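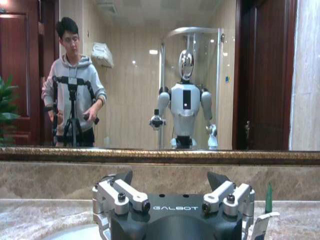

Comura Home Help > Bathrooms > Stone and tile

Dull patches on marble vanity, and the mirror over it is going dark along the bottom. Same cause?

Asked by Tormod Hellström, 27 March 2025
3 answers, 630 views

We bought this house in December and with it came a bathroom decorated by someone who had seen a palace once and taken notes. Tan tile up the walls, a beige marble counter with a curved front, and a mirror big enough to show you the whole room plus your own opinion of it. I have grown fond of it the way you grow fond of somebody else's dog.

My problem is the counter. It has dull marks in it, mostly to the right of the sink, and they don't wipe off. When the counter is clean they look worse. You can only see them with your head down near the stone and the ceiling light on, but my mother-in-law is short, so she sees them every time.
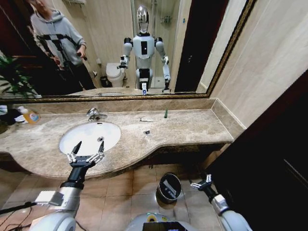

I'd like to know whether these are stains or damage before I spend money on the wrong one. The previous owner left half a jug of Gulmont bathroom spray under the sink and I used it on everything for a month, counter included, until I read the back and found out it was for porcelain and glass. So that may be a confession. The rest of the suspects are whatever lives on the counter. The orange bottle at the far left end, with the blue and white label, has a whole crowd of stuff pushed up against the wall for company, and to the right of the sink we keep the small things that never make it back into a drawer. There's even a green marker standing up at the back. I don't know who is writing in the bathroom and I'm not going to ask.

Second problem: the mirror frame. It's a fancy gold one and it sits just above the stone backsplash, so it gets splashed whenever anyone washes their face with conviction. The bottom rail looks more tarnished to me than the sides do. I can't decide if that's age, water, or the finish it was sold with. The seller's paperwork (they left a folder, bless them) says the mirror is 11 years old and came from a shop called Sjöberg, with no word on what it's made of.

Can I fix the marble myself? And what can I safely use on the frame?

Answer 1
stonewallflower
34 people found this helpful

Those are etches. Marble is mostly calcite and acid eats it, so vinegar, lemon, a lot of bathroom sprays and some toiletries will take the polish right off wherever they sit. A stain is darker than the stone and goes down into it. An etch is a dull spot, usually paler, and if you shut your eyes and run a fingernail over a bad one you can sometimes feel where it starts. What you describe with your head down by the counter is the standard way of finding them. We have all stood like that.

You can do light ones yourself with marble polishing powder:

Wash the counter with a drop of dish soap and plenty of water, and dry it.
Put a little powder and water on the spot and rub with a damp cloth, in circles, for a couple of minutes. Longer than you think.
Rinse, dry, look at it from the side, do it again.

Start at the back corner by the wall. If the patch is rough to the touch, powder won't do it and you're into diamond pads. People start at 300 grit or so for the bad ones and work up. I would pay someone for that, having once turned a small etch into a large shiny dent.

Seal it after. I use Cestden but any penetrating sealer for marble will do. Sealing slows stains down. It does nothing at all about acid, whatever the guy at the store tells you.

Throw out the spray. Or keep it for the shower glass, if you trust yourself.

Answer 2
bigdaveplumbs
2 people found this helpful

toothpaste and a rag. rub hard. worked on my brothers sink

Comment from stonewallflower: Was your brother's sink marble?

Comment from bigdaveplumbs: no

Answer 3
Arvid Tveit
11 people found this helpful

The first answer has the counter covered, so I'll take the mirror. I did frames for a living until my knees had other ideas.

Antique gold on a modern bathroom mirror is nearly always paint or metallic wax over resin or wood. The dark in the grooves was put there on purpose and somebody charged extra for it. Don't go at it with metal polish. You'll have a very clean frame with no gold on it. Use a soft brush for the dust, then a cloth wrung out until it's barely damp, and dry it straight away. Try it underneath first, where only the sink will know.

What did you find when you looked closely at the bottom rail? Anything flaking or swollen?

Reply from Tormod Hellström

Thank you both, and Dave. No flaking. I went along the whole bottom rail with a fingernail and nothing lifted, and the texture seems to be the same from one end to the other.
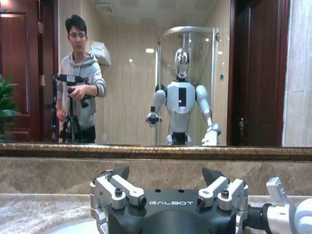 I also tried the barely damp cloth underneath, near the sink end, and got a gray smear and no gold, so I'm taking that as dust. The dark bits stayed dark. I had been about to order a bottle of brass polish, so you've saved me the price of it and a conversation with my wife.

Powder is on order for the counter. One question while I wait: does the stone backsplash need the same treatment? It's a bit darker than the counter, with brown mottling, and I can't find any dull spots on it, but then it's harder to get my head down there.

Reply from Arvid Tveit

If you can't find any, leave it be. Wash it when you wash the counter, seal it when you seal the counter, and keep the sealer off the frame. Masking tape, the low-tack kind, and take it off the same day.

Reply from stonewallflower

Seconding the tape. Also put a tray under the bottles. Any tray.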